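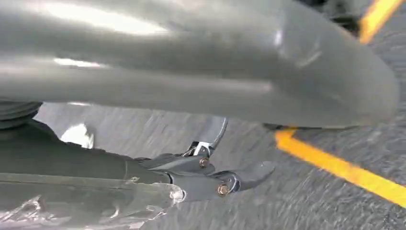

Slide 1. Yellow floor line passing under a gray curved part, coarse gray surface.

5 min read

Speaker notes: Floor marking on rough surfaces
Sat 9 August, Candora site meeting

Leave slide 1 up while people sit down. Point to the wide yellow line on the right, then to the short yellow segment at the top right corner. They read as one marking with an object standing over the middle of it. Ask the room whether a line in that state is doing its job. Wait for answers.

Main point for the first section: a marking has to be readable when part of it is covered. Drivers and people on foot see pieces of a line far more often than they see the whole line. If the pieces are wide and the color is strong, the eye joins them up. If they are narrow or faded, each piece looks like a stray mark.

Slide 2. Surface.
Coarse texture takes more paint per yard than smooth concrete. The first coat goes into the low spots and the second coat builds the color. At the Castillo yard we put down one coat on half the lanes and two on the other half. The one-coat lanes were gray at the high points by September of last year. The two-coat lanes were repainted this spring on the normal schedule.

Mention edge quality here. On a rough floor the tape bridges the pits and paint creeps under it. Press the tape down with a hand roller and pull it while the paint is still soft. A slightly uneven edge is acceptable outdoors. Do not spend time on it.

Slide 3. Width.
Castillo uses 4 inch lines throughout. Miller uses 2 inch lines in the storage bays and 4 inch lines on the traffic lanes. We recommend the Miller layout only where the bays are swept daily — dirt hides a narrow line quickly. Skip the table if we are running late. It is in the handout.

Slide 4. Things parked over lines.
Go back to slide 1 for a moment. The dark shadow line under the gray part shows there is clearance between it and the ground. Clearance does not make it acceptable to leave equipment across a lane edge. The rule in the Itano site plan is that a lane line stays clear along its full length except during loading. Parking boxes are painted separately and should be large enough for the whole footprint, including anything that overhangs.

Slide 5. Survey results.
118 line segments checked at Itano. 14 need repainting, most of them at turning points where tires scrub. None of the straight runs failed. Expect a question on cost. The answer is that repainting the turns alone takes one shift, with the lanes closed in sequence.

Slide 6. Questions. Leave the contact details up. Handouts are on the table by the door.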